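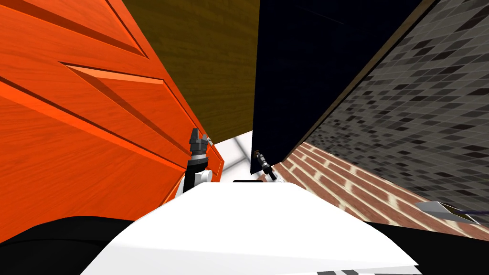
What does a broker do with a yacht whose owner won't lower the price?

He keeps showing her until the owner gets tired of paying for the berth.

Ilari Leinonen had been showing the Valtard for 13 months. She was a steel motor yacht with two engines, a wide aft deck and 3586 hours on the port engine alone. Her owner, a Mr. Chiang, lived inland and had not been aboard in two seasons. He called on Fridays to ask whether anyone had made an offer.

"One man liked the galley," Ilari told him.

"Then he should buy it."

The man who came on Wednesday, April 14, 2021, drove down from Lultstead in a pickup with a dog in the back. His name was Veikko Halonen. He left the dog with the truck and took off his shoes before he stepped aboard, without being asked. He said nothing in the saloon and nothing in the owner's cabin. In the engine room he got down on his knees and put his hand under the port fuel filter.

"Who changed this?" he said.

"The yard at Jumville. In September."

"No. The yard fitted the filter. Somebody else did the clamp." He wiped his fingers on his pants. "I ran this boat for six years. Before Chiang. That's my clamp."

Ilari had the survey in a folder under his arm and there didn't seem to be any point in opening it. He asked what Veikko thought she was worth.

"Less than you're asking."

"Everybody says that."

"She pulls to port going astern. She always did. The windlass is too small for the chain." Veikko stood up slowly and looked along the engines. "I'd give him 200 thousand less and pay for the haul-out myself."

They went up to the wheelhouse so that Ilari could call from there. Chiang let it ring a long time. Ilari gave him the number, and then gave it to him again, and Veikko sat in the helm chair and moved it forward two notches – it had been set for a taller man.

"Does he know anything about boats?" Chiang asked.

Ilari looked over at the chair.

"He knows this one," he said.

Chiang said he would think about it until Friday. Veikko nodded when he heard, and went down the gangway to find his shoes.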